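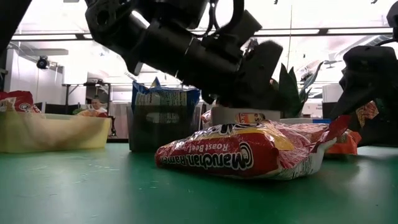

Wuvuteo has confirmed that streaming host Ji-hoon Ryu will return to its platform in March with a second season of the interview series Rolari. The new season will run to 31 episodes, each 90 minutes long, and will again be broadcast live in the evening.

Ryu stepped away from regular programming last fall after the close of the first season. In a written statement, he thanked viewers for their patience and said that the guest list – which includes several creators new to the platform – would be released in stages.

Production will be handled by Wirow, the studio responsible for the first season. The company has set aside 698 seats for the opening broadcast, which will take place before a live audience. Registered members of the Rolari fan club may request tickets from 10 a.m. on the first day of booking. Remaining seats will then be offered to the public.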